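4.2 Comparing the two grippers on the kitchen set
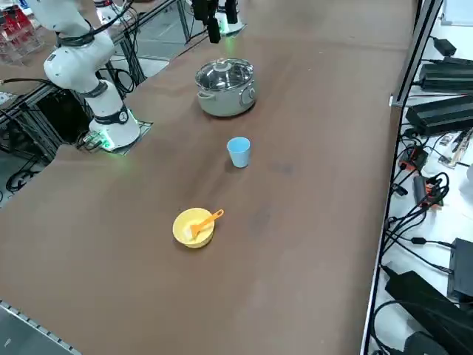 We went into this part of the study expecting the controller to matter more than the fingers, and I'll admit I argued for that in the February planning notes. The question was simple enough: if you keep the arm, the table and the objects fixed, how much of the failure rate belongs to the gripper? We tested 2 grippers, the Zimo parallel gripper and the Nomport compliant one, and ran both through the same Lawal controller with the same speed limits.

Figure 3. The kitchen set on the shared table: lidded pot, light-blue cup, and yellow bowl with the orange spatula. One arm stands at the left; the black two-fingered gripper of the second arm hangs at the far end.

I like this object set because it's annoying in several different ways at once. The cup is the easy one, or so we thought. The pot gives you a round knob on a glass lid, and glass is miserable for our depth camera (the lid kept coming back as a hole in the point cloud, so we ended up fitting the knob height from the pot body instead). Then there's the spatula, whose handle sticks up out of the bowl at an angle. A grasp that closes even slightly off the handle's axis rolls it, and once it starts rolling the planner is working from an old pose.

Each gripper got 6 tasks, and each task was run from 6 starting layouts, with repeats until we hit the stopping rule described in Section 3. Counting both grippers that came to 2968 attempts, after throwing out the ones where the operator hit the stop button for reasons unrelated to the grasp. We logged finger position, motor current and wrist force for all of them. The logs are in the Dradomora archive, frozen on April 17, 2018, and everything reported below comes from that version.

The Zimo fingers did better on the knob, which didn't surprise anyone in our group. They're stiff, they close where you tell them to, and the lid comes up level. The Nomport fingers tended to wrap a bit low and tip the lid, and on the worst layouts the lid caught on the rim of the pot. On the spatula the order flipped. The soft pads gave enough to let the handle settle, so small pose errors that ruined a Zimo grasp were mostly harmless.

The cup is where I had to eat my words. With the default force setting the Zimo gripper squeezed the thin wall until it bowed, and the current trace looked exactly like a good, firm grasp. Our success detector was happy. The cup was not. We lowered the closing force and reran that whole task, and the numbers in Table 2 are from the rerun – the original ones are kept in the archive for anybody who wants to look at them.

One caution about reading the comparison too closely. The two grippers differ in length, and we handled that with a tool offset in the controller instead of moving the base. That means the elbow sits a little differently for the same grasp, especially when reaching toward the far objects, and I can't rule out that some of the pot results come from arm posture. We did spot checks with a spacer on the shorter gripper and saw the same ordering, but the spacer adds some flex of its own, so I wouldn't lean on those checks very hard. Section 4.3 goes through the force traces for the knob task, where the difference was largest.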